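Sat 15 November

Damp readings, week 6

The meter I use is a two-pin Tuneo, bought second-hand from a surveyor in Kesthorpe. It gives a relative figure, so a reading on plaster can't be compared with one on timber. I take each reading three times and write down the middle one.

The back bedroom wall gave 385 at skirting height on the first visit and gives 149 now. The chimney breast hasn't moved. Ieuan Griffiths thinks the flue was capped without a vent, and he is coming with a borescope in January.

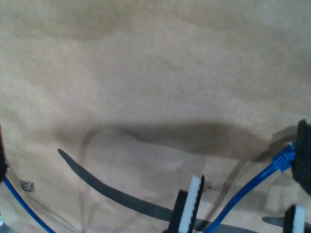 Shadow across a beige surface.

Isla Tautahi asked why I don't run the dehumidifier all day. Relative humidity in the room settles at 56 per cent with the machine on overnight and the door shut. Running it for longer pulls water out of the joinery as well as the plaster, and the door frame has already opened up at one mitre. I empty the tank before breakfast and log the volume in the same notebook as the pin readings. 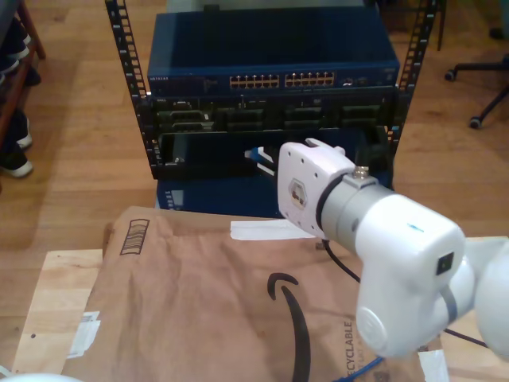
Timber needs its own column in the log. Pin readings on wood are affected by species and by temperature, and the correction table that came with the meter stops short of the boards I have. On a wooden floor like the one under the small black rack, I would test along the grain, well away from anything standing on it, and keep to the same board each week. The Beddoe Lane house has two kinds of board in one room, so I log them apart.

Next job is the gutter on the Omley side, which still drips at the union bracket.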